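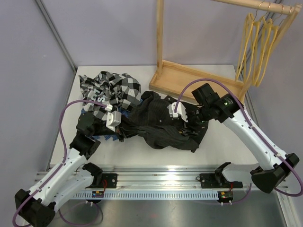
Slide 3 – both arms on the black garment, hanger rack at the back

Start here, skip the agenda. Say: two arms, one table, two gripper sets. Kurkura fingers first, then Stamoretti. Same clothes, same controller.

945 grasps total. Forough Talebi logged them all in April – thank her by name.

Black fabric is the hard one. Depth goes patchy on it, folds dissapear. Checkered pile much easier for the cameras. Point at both.

Kurkura: good pinch on edges, drops thick folds. Stamoretti: holds thick folds, but grabs 2 layers when you want one. Pause, let people write.

Cables!! Purple ones run along the forearms. Slack at the wrist matters more then we thought. Too tight and the wrist faults at full twist. Subira has the fault plots if asked.

Controller – Plelus only, no Were numbers yet. Dont promise a date.

Swap time between finger sets: 20 minutes, mostly recalibration. Somebody will ask about hangers. Grasping yes, hanging not scored.

Next slide, the failure clips. Sound off. Then hand over to Subira Mwakyusa for questions.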